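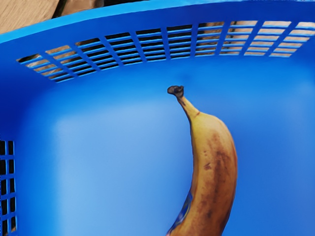 Buy the arm last, wrote a reader from Skollness after my March post, and spend the first money on simulation time. I loved that comment! I had it completely backwards, with the Boersma arm at the top of my list and $2162 already set aside for it.

So the new plan goes like this. First a Zaswood simulator license ($331, good for 2 machines), then a few months of practice on picking up fruit, bananas included, and only then hardware. The Brasau gripper can wait too, though I still want it badly. Some $2000 stays in the bank until summer, and I get to start tonight!

Next up: which graphics card.

Print this post
E-mail this to a friend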